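Lesezeit: 5 Minuten
Kategorie: Forschung & Praxis / Robotik / Bildergalerie

Greifer im Vergleich: Einblicke in die Erprobungsreihe des Instituts Beredau

Das Institut Beredau für angewandte Handhabungstechnik untersucht seit April, welche Greifer und Handgelenkkameras sich für Arbeiten in bewohnten und gewerblich genutzten Innenräumen eignen. Gegenübergestellt werden zwei Greiferbauarten, die in der Werkstatt des Instituts unter den Bezeichnungen Castance und Muletti geführt werden. Beide werden am selben Arm, mit derselben Steuerung und nach demselben Ablaufplan betrieben. Die fachliche Leitung der Reihe liegt bei Thaddeus Abernathy.

Anlass der Untersuchung war die Beobachtung, dass Kennwerte aus dem Prüfstand nur eingeschränkt Auskunft über das Verhalten eines Greifers außerhalb des Labors geben. Haltekraft und Schließgeschwindigkeit lassen sich am Prüfstand mit guter Wiederholgenauigkeit bestimmen. Wie sich ein Finger einem Gegenstand nähert, der dicht an einer Wand liegt, oder wie viel vom Ziel im Kamerabild verbleibt, sobald der Greifer nach vorn geführt wird, ist dort hingegen kaum zu ermitteln. Der überwiegende Teil der Erprobung findet daher in gewöhnlichen Räumen statt. Die Beleuchtung wird in der Regel nicht verändert, die Böden und Wände bleiben, wie sie sind.

Bislang wurden über 2.020 Greifversuche protokolliert. Erfasst werden jeweils die Anfahrrichtung, der Öffnungswinkel, die Zeit bis zum ersten Kontakt und das Ergebnis des Versuchs nach einem sechsstufigen Schlüssel. Die Einstufung nimmt die Bedienperson unmittelbar nach dem Versuch vor; eine zweite Person prüft sie später anhand der Kameraaufzeichnung. Weichen beide Einstufungen voneinander ab, gilt der niedrigere Wert.

Raumecken und bodennahe Bereiche

Ein eigener Abschnitt des Ablaufplans ist den Raumecken gewidmet. Der Arm muss dort mit geringem seitlichem Spielraum arbeiten, und die Anfahrt von oben ist häufig die einzige, die für beide Bauarten zur Verfügung steht. Lose verlaufende Kabel gelten im Plan als Hindernisse und dürfen während der Anfahrt nicht berührt werden. Kommt es dennoch zu einer Berührung, wird der Versuch beendet und gesondert vermerkt. 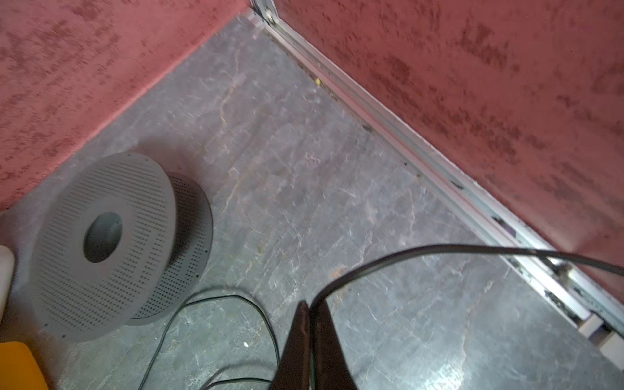 Handgelenkkamera, Blick in die Raumecke: dunkler Greiferfinger vor marmoriert gemustertem Boden, links davon ein grauer, gelochter Rundkörper nahe der Wand. Ein schwarzes Kabel verläuft im Bogen über den Boden.

Für die Auswertung solcher Aufnahmen ist vor allem die Frage maßgeblich, welcher Anteil des Bildes durch den Finger selbst verdeckt wird. Ein breiter Finger bietet eine große Auflagefläche, nimmt der Kamera jedoch Sicht auf den Bereich, in dem der Kontakt stattfinden soll. Die Bauart Castance wurde zu Beginn der Reihe mit Fingern in der ursprünglichen Breite betrieben. Nach den ersten Auswertungen ließ das Institut einen zweiten, schmaleren Satz anfertigen, der seither im Wechsel mit dem ersten eingesetzt wird. Die Ergebnisse beider Sätze werden getrennt geführt.

Ebenso zu berücksichtigen ist die Oberfläche des Bodens. Glänzende Beläge geben das Licht gebündelt zurück, wodurch helle Flecken im Bild entstehen können, deren Lage sich mit jeder Bewegung des Handgelenks verschiebt. Die Bilderkennung der Steuerung Picard hat solche Flecken in früheren Durchgängen wiederholt als eigenständige Gegenstände gewertet. Mit einer kürzeren Belichtungszeit ging die Zahl dieser Fehlzuordnungen zurück; zugleich wurden dunkle Gegenstände schlechter vom Hintergrund getrennt. Die gegenwärtig verwendete Einstellung stellt einen Kompromiss dar und wird in der Versuchsakte zu jedem Durchgang angegeben.

Metallschienen und Profile am Übergang zwischen Wand und Boden werden vor Beginn eines Durchgangs in die Raumskizze eingetragen. Sie können eine Fingerspitze führen, was beim Aufnehmen flacher Teile mitunter von Vorteil ist. Beim seitlichen Verfahren besteht jedoch die Gefahr, dass die Spitze an einer Kante hängen bleibt. Der Ablaufplan schreibt deshalb vor, dass in Schienennähe ausschließlich mit verminderter Geschwindigkeit verfahren wird. Die Kraftüberwachung bleibt dabei durchgehend eingeschaltet.

Zu den beiden Bauarten

Die Bauart Castance arbeitet mit starren Fingern und parallelem Hub. Ihre Stellung lässt sich aus dem Antriebswert unmittelbar ableiten, was die Auswertung der Versuche erheblich erleichtert. Bei runden Gegenständen ohne ebene Greifflächen hängt das Ergebnis stark davon ab, ob die Finger mittig angesetzt werden.

Die Bauart Muletti verfügt über nachgiebige Fingerglieder, die sich bei Kontakt an die Form des Gegenstands anlegen. Ein seitlicher Versatz bei der Anfahrt wird dadurch in Grenzen ausgeglichen. Nachteilig wirkt sich die Bauhöhe aus: In engen Ecken berührt das Gehäuse unter Umständen die Wand, bevor die Fingerspitzen den Boden erreicht haben. Bei rauem Wandputz wird aus diesem Grund ein größerer Sicherheitsabstand eingestellt, der einzelne Positionen von vornherein ausschließt.

Eine Rangfolge der beiden Bauarten wird zum jetzigen Zeitpunkt nicht veröffentlicht. Die Zahl der Versuche ist über die Raumtypen noch ungleich verteilt; insbesondere für Nassräume und Treppenabsätze liegen zu wenige Durchgänge vor.

Kamera und Kabelführung

Die Kamera ist bei beiden Greifern an derselben Stelle des Handgelenks befestigt. Ein alternativer Halter mit größerem Abstand zur Greifachse wurde geprüft und verworfen, da er beim Drehen des Handgelenks an den Unterarm stieß. Die Leitung der Kamera wird am Arm in Klemmen geführt. Nach jedem Greiferwechsel ist der Sitz der Klemmen zu kontrollieren und die Kamera anhand der Prüftafel neu einzumessen. Ergibt die Einmessung eine Abweichung oberhalb des zulässigen Wertes, wird der Halter gelöst, ausgerichtet und erneut geprüft.

Fachfragen zur Versuchsdurchführung richten Sie bitte schriftlich an die Arbeitsgruppe Handhabungstechnik, zu Händen von Thaddeus Abernathy. Einrichtungen, die Räume für weitere Durchgänge zur Verfügung stellen möchten, werden gebeten, eine Grundrissskizze sowie Angaben zum Bodenbelag beizufügen. Die Aufnahmen dieser Galerie dürfen für Lehrzwecke unter Nennung des Instituts Beredau verwendet werden.

Stand der Seite: 9. August 2025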